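Chapter 3
Inside the Desktop Computer

In this chapter you will learn the names of the main parts in a desktop computer and where each one has its place. The chapter follows the Wallent course in computer maintenance, as it is taught at Mimstead.

Lay the case on its side and take off the side panel. The largest thing you see is the motherboard, a green board in many machines. The processor sits in a square socket, and next to it are the long memory slots. A memory module is thin and light, and should be held by its edges.

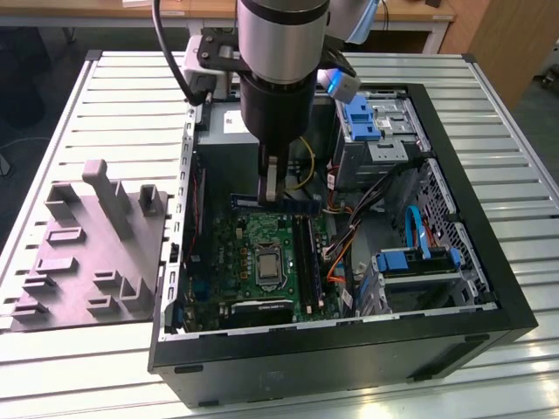 Figure 3.1 A memory module above the motherboard.

The power supply is a metal box with a label. Read this label before you buy any new part. A supply of 300 watts can be enough for office work, but a strong graphics card may need more. The card stands in an expansion slot of the motherboard. 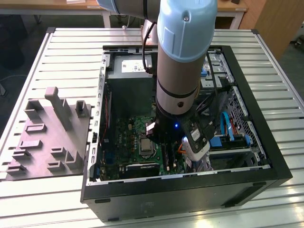 Muchen Qiu writes to us that her students always want to begin with the processor, and that she makes them draw all the cables on paper first. We find this a good habit. Exercise 2 asks you for such a drawing.

Cables often pass over other parts, and they must not touch the fan. Before you pull a plug, look where its cable begins and where it ends. Hold the plug itself and never the wires.

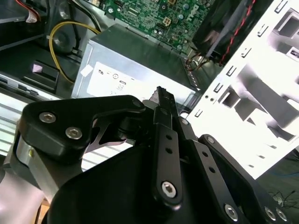 Figure 3.2 The power supply with its label, and cables in the case.

3.1 Before you start

Switch off the computer and pull out the mains lead. Keep the screws together in a small dish.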